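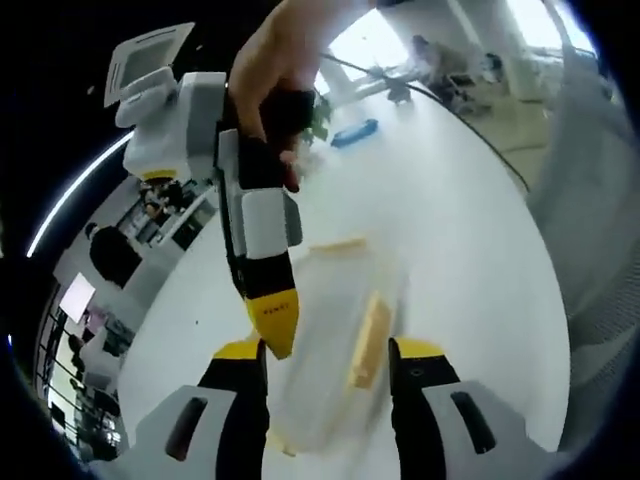
Mimley's desk heard the complaint first: the left gripper was closing late, and by Tue 14 May no one on the floor trusted a single grasp it logged. Not a big lag. Enough to squeeze a container before the other side had hold of it.

Prematwood runs its tool trials in an open office, two hand-held grippers to a person, and the job that week was dishes. Dull stuff. 361 recordings in, somebody lined up the timings and found the two sides drifting apart – worse after lunch, worse again by evening. The makers, Wasport, blamed the cable. Then the clock. Then teh cable again. 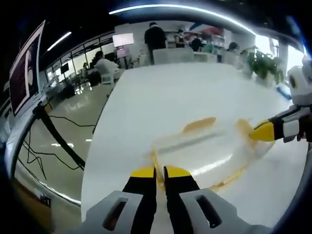
Of the recordings checked so far, 40 are out. The rest sit in a folder marked maybe. A firmware fix came in April and was never loaded on the left unit, just the right, so each kept its own time.

No injuries, one pinched finger. Karagiannis, the lab down the road that planned to train an arm on the lot, has put that off for 11 days. They want a stop button on each handle first, and a sync check every morning. Wasport says it's looking in to it.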